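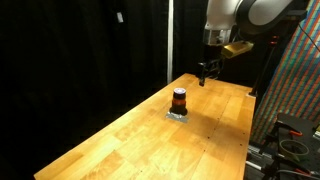 Section 2: Setting up your Trenska electric golf cart

Read this section before the first round. Reading it in the parking lot while three people wait with their arms folded is a popular alternative, but it takes longer.

The Trenska is a walk-behind cart. It carries one golf bag and follows the instructions of one golfer. It does not carry golfers, coolers full of ice, or children who say they are tired.

2.1 Unfolding the frame

1. Stand the folded cart on level ground with the Womudport badge facing up. A sloping driveway is not level ground, however long you have lived with it.
2. Release the red latch under the upper tube.
3. Lift the handle until the main joint clicks. You should hear one loud click. Two softer clicks mean the joint is half closed and waiting for the fourth hole.
4. Swing the front wheel forward until it locks.
5. Push down firmly on the handle. If anything moves, go back to step 2.

CAUTION: Keep fingers clear of the main joint when folding and unfolding. It closes faster than you would expect from something this heavy.

Note: The frame is stiff when new. It loosens up after a few rounds, which is more than most of us can say.

2.2 Fitting the rear wheels

The rear wheels are marked L and R on the inside of the hub. Left and right are as seen from behind the cart, where you will be standing.

1. Press the button in the center of the hub and hold it.
2. Slide the wheel onto the axle as far as it will go.
3. Let go of the button and pull the wheel toward you. It should stay put.
4. Do the same on the other side.

Each axle has two grooves. The inner groove is for driving. The outer groove lets the wheel spin freely, so you can push the cart by hand with the motor off. If one wheel is in the inner groove and the other is in the outer, the cart will drive in circles. We get a lot of calls about this in spring.

2.3 Charging and fitting the battery

The battery leaves our warehouse partly charged. Give it a full charge before you use it.

1. Plug the charger into the wall first, then into the battery.
2. Wait for the light on the charger to change from amber to green. The first charge takes all night. Looking at it doesn't help.
3. Unplug the charger from the wall, then from the battery.
4. Set the battery in the tray with the handle toward the rear of the cart.
5. Fasten the strap, then push the plug into the socket until it seats.

WARNING: Use only the Pitska charger supplied in the box. The charger from your drill, your old cart or your neighbor's scooter may fit the socket. Do not use it, even if the plug goes in beautifully.

WARNING: Do not charge a battery that is swollen, cracked or leaking. Do not charge it in the trunk of a car.

Note: The battery is rated for 2000 charging cycles. At one round per cycle it will probably outlast your current swing thought.

2.4 Mounting the bag

1. Open both bag straps all the way.
2. Rest the base of the bag on the lower cradle with the pockets facing away from the frame.
3. Fasten the lower strap first, then the upper one. Both should be snug enough that the bag cannot twist.
4. Check that no towel, glove or loose strap hangs near a wheel.

If your bag has folding legs, run the lower strap under them. Otherwise they will open on every bump and the cart will look as if it is trying to sit down.

Maximum load is printed on the label beneath the cradle. Bags tend to put on weight over a season. If yours has started to strain the straps, begin with the side pocket. There are almost certainly range balls in it, and we won't ask where you got them.

2.5 Pairing the handset

The Imhof handset clips to your belt. It is paired with the cart at the factory, but the pairing can be lost if the handset batteries run flat.

1. Turn on the cart with the switch on the handle. The display shows a dash.
2. Hold down STOP and FORWARD on the handset together until the display blinks.
3. Enter the pairing code 3282 using the handle buttons.
4. Wait for one long beep.
5. Press STOP once to confirm.

Note: All Trenska carts use the same code, so pair one cart at a time. If your playing partner is pairing at the same moment, one of you may end up in charge of both carts. This is funny for one hole.

2.6 First drive

Choose somewhere open, flat and free of water, sand, parked cars and spectators.

1. Stand behind the cart with one hand near the handle.
2. Turn the speed dial to its lowest setting.
3. Press FORWARD once. The cart moves off after a short pause.
4. Press STOP. The cart should halt and hold its position.
5. Practice left and right turns until you no longer have to look at the handset.
6. Raise the speed a little at a time. Your walking pace is the correct setting. The top of the dial is somebody else's walking pace.

CAUTION: Always press STOP before putting the handset in your pocket. Car keys are surprisingly good at pressing FORWARD.

CAUTION: On slopes, drive straight up or straight down. Driving across a steep bank can tip the cart, and the bag will land on whichever side has the nettles.

If the cart pulls to one side on flat ground, loosen the front wheel bolt by a quarter turn, nudge the wheel away from the pull, and tighten the bolt. Try again over a short distance. Fairways that look flat often aren't, so test on a paved surface before adjusting further.

2.7 What the display is telling you

A dash: the cart is on and waiting.

A blinking dash: the cart is looking for its handset. Check whether you left it on the last green.

P: parking brake on. Press STOP twice to release it.

Code 23: the motor has become too warm and has shut itself down. Switch the cart to free wheel as described in 2.2, push it into the shade and let it rest. Code 23 is most common on long uphill holes with an overloaded bag. See 2.4, and be frank with yourself.

Blank: flat battery, loose plug, or cart switched off. Please check the third one before you call.

2.8 After the round

1. Switch the cart off at the handle.
2. Unplug the battery and lift it out.
3. Wipe the frame and wheels with a damp cloth. Never use a hose or pressure washer near the motor housing.
4. Pick grass out of the wheel hubs while it is fresh. By the next morning it will have become part of the cart.
5. Fold the frame in the reverse order of 2.1.
6. Charge the battery the same day, even after nine holes.

If you put your clubs away in October, store the battery fully charged, indoors and off the cart. Top it up once a month until you play again. A battery left empty in a cold garage all winter is not covered by the Womudport warranty, and telling us that it was a very nice garage will not change this.

Tire care, fuse replacement and umbrella holder fitting are covered in Section 3.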